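A day at the Follari open house in Grelham

I have watched every season of Virano, including the one everyone tells you to skip, so when Follari opened up its production lot in Grelham for a Thursday in October I had my ticket within minutes of the page going live. Then I spent weeks worrying it would be a gift shop and a cardboard hot tub. It was so much better than that, and I'm still going through my notes.

For anyone who hasn't fallen down this particular hole: Virano is the one where couples who are already engaged move into a shared house with their future in-laws. No prize money, one kitchen. The weddings happen or they don't, and then there's the reunion, where everybody wears something shiny and says they've grown.

Getting in

Doors were at 9:30 and the line already went past the bus stop when I got there. The woman scanning tickets told us 3,625 had been handed out across the whole day, which sounds like a nightmare, but they split us into time slots and it mostly held. My slot got a green wristband. Green meant house first, edit rooms second, reunion stage last, and I would fight anyone who says there is a better order.
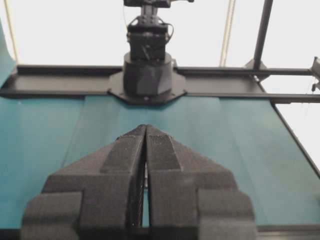

The line itself was half the fun. I ended up next to a mother and daughter who had driven four hours and who disagreed, loudly and with a lot of evidence, over whether the season five proposal was planned ahead of time. (Daughter: obviously. Mother: look at his hands.) By the time we reached the door I'd been pulled in as a tiebreaker and had switched sides once already.

The house

It's a set! I know, I know, but I really had half believed it was a house somewhere on the coast. The living room, kitchen and hallway are built inside one big building, and the patio is outside behind it, facing a fence with a hedge in front. The bedrooms are in another building completely. So when someone storms out of the kitchen and slams the bedroom door, there is a walk across a parking lot in between that we never see. I will be thinking about that parking lot for the rest of my life.

The kitchen is tiny. On TV it looks big enough for eight people to have separate arguments in it, and I could nearly touch both counters at once. Our guide said they made it narrower after the second season. You can't get to the fridge without asking someone to move, and she pointed out how many fights start with a person asking someone to move. I went home and checked. She's right.

A few other things I scribbled down in there:

The clocks in the house are all real and all correct. I had assumed they'd be taken out so the editors could move things around, but the cast kept asking the crew for the time, so the clocks stayed and the editors work around them.

The pantry is stocked by the show, with a weekly list the cast writes together. There was an old one stuck up on the door, and "the GOOD mustard" was underlined so hard it had gone through the paper.

The couch from seasons one to four is in storage and they wouldn't let us see it. A man in my group asked twice.

Somebody wanted to know if people are fed lines. The guide took it pretty well. She said the story team can ask a cast member to bring up a subject they've been avoiding, and can ask two people to have a conversation in a room with decent light, and that they don't write what gets said. Make of that what you like. I've read enough exit interviews to think there's some wiggle room in "ask," but I liked that she didn't pretend the question was silly. 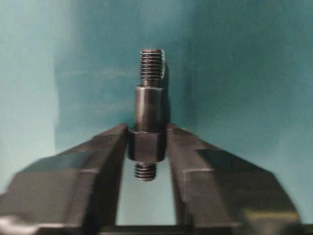
Threaded stud with a hex section, held upright.

The edit rooms

This was the part I knew least about and enjoyed most. You go up a back staircase to a corridor of small dark rooms, and in one of them an editor had set up a demonstration with a single dinner from last season. She played it for us 3 ways. Same dinner, same people, same lasagna.

In the first version the groom's mother comes across as cold. In the second she's shy. In the third she's funny, and the whole table seems to be waiting for her next remark. The only real changes were whose face we saw while she talked and how long the quiet lasted after she stopped. My group made a noise like we'd seen a magic trick. I felt a bit guilty, to be truthful, about some things I've typed in comment sections.

Last season came to 3,058 hours of recorded material before anyone touched it, for a run of fourteen episodes. Loggers go through all of it and type up who is in the room and what they're talking about, and the editors search those notes the way you'd search your email. If you type in "sorry" you get pages and pages. If you type in "dishwasher" you get more. She did it live for us and the room lost it.

I asked how early they know who the villain is going to be. She said they try not to use the word in the building (fair), but that by the third week of filming there's usually a person the others talk about when that person isn't there, and the notes fill up with the name. The first cut of an episode runs close to double length. Whole friendships get dropped on the way down to an hour. Apparently there were two sisters-in-law last season who did a jigsaw puzzle together every single night and we never saw a piece of it. Release the puzzle footage!
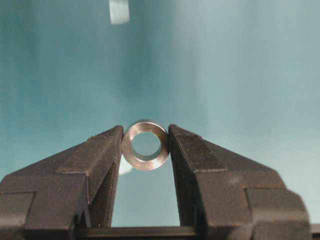 Lunch and the fan tables

Lunch was in Afolabi Hall, across the road from the lot. Sandwiches, soup, a very decent lemon cake. The coffee line was too long and there was one place to refill a water bottle, so bring your own if they run this again. Fan groups had tables down one side, and I lost the better part of an hour there. One group keeps a chart of every couple, who's still together and who has quietly stopped following whom, color coded. Another was trading recap zines. I bought 2 and have read one of them straight through already.

There was also a short talk about what happens to the cast after filming, and I'm glad I stayed for it when a lot of people headed for the shop. Follari has started paying for a number of counseling visits after the finale airs, and it warns people ahead of time about what will be in their episodes. Previously they found out on the couch like the rest of us. A former logger in the audience asked why that took six seasons. The answer was a bit vague. I'd have liked more time on it, and more questions from the floor, because you could feel the room wanted to go there.

The reunion stage

Last stop. You come in behind the audience seats, and they had the lights up the way they do for taping, so it's warm and pinkish and everyone looks terrific. The famous curved sofa is much firmer than I expected. We each got a minute to sit on it, and people really committed: crossed arms, the head tilt, one excellent fake walk-off from a man who must have been seventy. 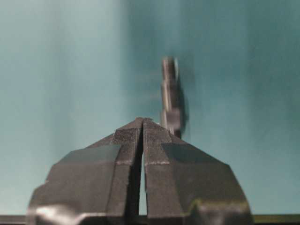 Dark gray fingers meeting at a peak.

Seating is decided the morning of the taping and can change up to the moment they roll. There's a spare earpiece under the host's cushion. The tissues are placed where people have to lean toward each other to reach them, and I thought that was the smartest thing I heard all day. A reunion takes most of a day to shoot, with a proper meal break in the middle, and the two halves of the sofa eat in different rooms.

If you're thinking of going next time

Take the early slot if you can get it. The house tour moves slowly and later groups looked squeezed. Wear flat shoes, there are a lot of stairs and that parking lot is longer than you'd think. Phones have to stay in your bag in the edit corridor. The shop takes cards only, and the mugs were gone by one o'clock, but they had plenty of the tote bags.

The train back from Grelham was full of green wristbands. I sat across from the mother and daughter again, and they'd moved on to season six.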